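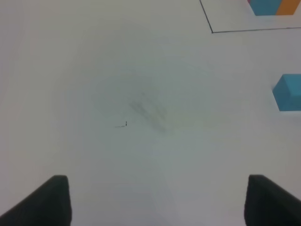
The white work table, with the marked zone in one corner and coloured blocks at the right.

Noémie Lavoie has spent a good part of her working life looking at tabletops. She sets up the sorting and block-building tables for Welmont, a small firm in Kiltholm that supplies activity tables to play rooms, clinics and libraries, and she has strong views on what makes a decent one.

"People start with the blocks," she says. "They ask what colours, how many, what they cost. I ask what the blocks are going to stand on."

Her own answer is nearly always a plain pale surface. She has tried green, grey and a wood pattern that the firm sold for two years and then dropped. A light blue block on the wood pattern was easy enough to see, she says, but an orange one was slow to pick out, and some of the children using the tables had poor sight to begin with.

"On white you get the colour of the block and you get its shadow as well. You can tell which way up it is and where the edge is. It's cheap, too."

The drawback is that white shows everything. There is a grey smudge near the middle of the table, and a small dark squiggle beside it that looks like pen. Lavoie is not bothered by either. Customers send in complaints about marks like these, and her advice is the same each time: a damp cloth first, then a little washing-up liquid, then leave it alone. Scouring powder takes the finish off, and after that the dirt gets in for good.

"I had one come back from a library that somebody had cleaned with a metal scourer. You could feel it with your hand. We had to replace the whole top."

The marked zone came later. The early tables had nothing drawn on them, and the usual activity was simply to build. Then a clinic asked for a table where a person could be told to put something in a certain place, and Lavoie drew a box in one corner with a thin dark line. She has kept to that ever since.

"We tried a thick line and people lined the blocks up on it. Every time. They thought that was the job. With a thin one they put the block inside."

Why the corner? She says it leaves the rest of the table free for loose blocks, and it suits someone who can only reach well on one side, as the table can be turned round. A box in the middle was tried at Kiltholm and she found it got in the way of everything else.

The tables are sold in two sizes. The smaller is called Ren and the larger Tonel, and she declines to explain either name beyond saying that she did not choose them. Tonel is the better seller with libraries. Clinics mostly take Ren, as it goes through a normal door without taking the legs off.

On blocks she is less particular. Plain cubes in clear colours are enough for most rooms, and she would sooner have 50 good ones than a tub of 300 with chipped corners. What she does look at is the edges. A cube with crisp edges sits flat against its neighbour, and a stack of them stays up. She checks new stock by standing one block on another and knocking the table leg with her foot.

"If it walks off, I send the box back."

The stock list at Welmont now runs to 1203 items, most of them spare parts and odd colours kept for old customers. Lavoie would like to cut it down. She mentions a shade of yellow that was last ordered in May, by one nursery, for one missing block – she posted it in an envelope.

Asked what she is working on next, she says a table with a slightly raised rim, so that blocks pushed to the side stay on. She has made the first one herself. The rim is harder to wipe than she wanted, and crumbs collect along the inside of it, so the next version will have a gap at one corner for brushing them out.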